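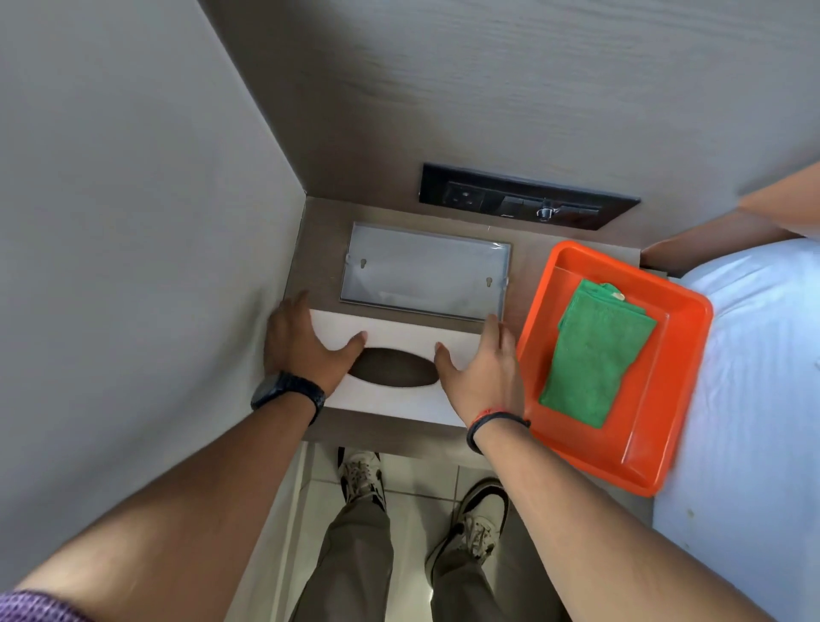
Bedside surfaces, October pass

The shelf by the bed collects dust faster than the rest of the room. I clear it every 5 days. The tissue box comes off first, then the tray. Refills are the Clivo 100-sheet packs.

Cloths

Microfiber gets washed with no softener. Arūnas Juška, who stayed with us in Pranddale, keeps his in a mesh bag, and I have copied him. 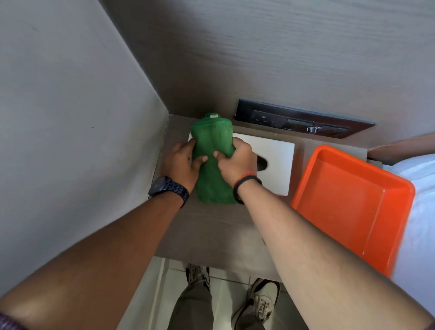 Layout

The tissue box stands to the left and the tray to the right. I have tried it reversed and gone back.

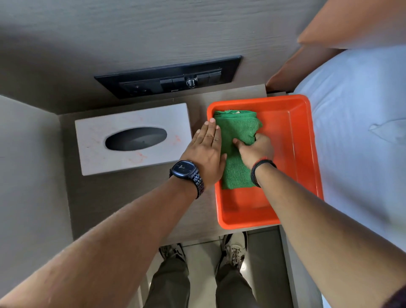 My remaining problem is the strip along the wall. A damp cloth is out with a socket that close. I use a dry brush between the switches, then wipe the top from back to front. The green cloth goes back in the orange tray, folded.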